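How to Clean and Re-Lube a Bolt After a Range Day

Posted Thursday, July 20, 2023 by Clelline Staff
14 Shares | 3 Comments

These steps are for the Annan bolt-action rifle, but most turn-bolt hunting rifles come apart in a similar way. Check your manual before you start.

Remove the magazine, open the bolt and look into the chamber. Feel it with a finger too. Move all ammunition to another room.

Hold the bolt release and pull the bolt straight back out of the receiver. Wipe off the old grease with a dry cloth. Put a little solvent on a nylon brush and scrub the bolt face, the extractor and the back of the locking lugs. Stubborn carbon on the bolt face may need a second pass. Let the solvent sit for 3 minutes first.

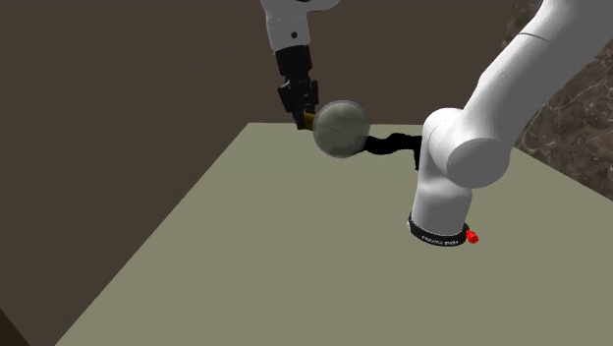

Image: Tratcombe, computer rendering

Dry everything. Run a patch through the lug recesses with a chamber tool, then look in with a flashlight for lint. Put a thin film of Minero grease on the back of each lug and on the cocking cam. One drop of oil spread along the bolt body is plenty. Keep the bolt face dry.

Slide the bolt back in, work it a few times and wipe off whatever squeezes out. Make sure the safety works before the rifle goes back in the safe.

We do this after every trip in wet weather, and otherwise every 300 rounds. Full teardown of the firing pin assembly is a separate job and needs the bolt tool. For cold-weather hunts, use less grease.

3 Comments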